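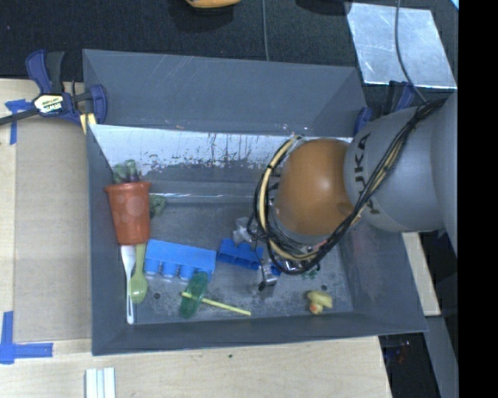

Kitchen and Toy Swap Bins - Questions We Get A Lot

What can I put in a swap bin? Small household stuff, mostly plastic, mostly things that get used at a table or on a rug. Cups, spoons, spatulas, bath toys, stacking rings, lunch box lids if you have the box too. Kitchen things and toys can share a bin, no need to sort before you come. A reddish-orange plastic cup and a light green plastic spoon in with a yellow toy is fine, same bin, that's how most of them look by noon. We sort at the back table later.

Where are you?
Evangelista Hall, side entrance, the one by the bike rack. Not the front steps. Front is locked most of the time.

When can I drop off?
9 am to 1 pm on swap days. Next round is in December. Please don't leave bags outside overnight, they get rained on and then we have to throw out the whole lot.

Do I have to bring something to take something?
No. Take what you'll use.

Is there a limit?
80 items per household per swap day, going out. No limit coming in but if you have more than a carload email Ginevra first so she can clear some floor.

Does everything have to be washed?
Yes. Soap and warm water, dry before you bag it. Sticky cups go straight back to you. Sorry to be blunt but drying racks are full as it is.

What about scratched plastic?
Light scuffs OK. Deep cuts, melted edges, cracks in anything that touches food - no. Put those in your own recycling if your town takes them.

Can I bring glass or knives?
No glass. No knives, no peelers, no graters, no skewers. People reach into the bins with bare hands and so do kids. Butter spreaders are fine if they're plastic.

Stuffed animals?
Separate table. Bag them and write WASHED on the bag. They don't go in with the spoons.

Battery toys?
Only if they work. Take the batteries out and tape them in a little bag to the toy. Mirko tests them and he does not have spare screwdrivers for everybody, so loosen the cover at home please.

I only have one cup out of a set of four. Want it?
Sure. Single cups go fast. Preschools take them for paint water.

Play food and real kitchen stuff get mixed up, does that matter?
A little. If it's a toy spoon that could pass for a real one, put a piece of masking tape on it and write TOY. Pludilard play sets are the worst for this, the ladles are nearly full size.

Can I borrow a bin?
Yes, 3 per household, two weeks. The gray ones are Drisar and they are heavier than they look. Lids are not included, we lost most of the lids. Bring them back empty and wiped out, crumbs too.

How much stuff goes through?
Last year 3,347 items went out. More than 845 of those were cups and spoons. Leonardo keeps the tally sheet on the wall by the sink if you want to see the rest of it.

Where does the leftover stuff go?
Two preschools pick first, then the Lemik thrift store on the corner. Anything they turn down gets recycled where possible.

I dropped off something by mistake!
Happens every time. Email Rosario the same day with what it is and what color, and which table you left it at. After sorting we can't promise anyting.

Can I help sort?
Yes please. 1 pm at the back table, bring gloves if you like gloves. Under 12 with an adult. There's coffee, bring your own cup or take one from the swap.

Parking?
Street only. The lot behind the hall belongs to the dentist and they do tow.

Question not here? Email Rosario Zuccaro or ask at the side door - we update this page when we get a minute, wich is usually after each swap.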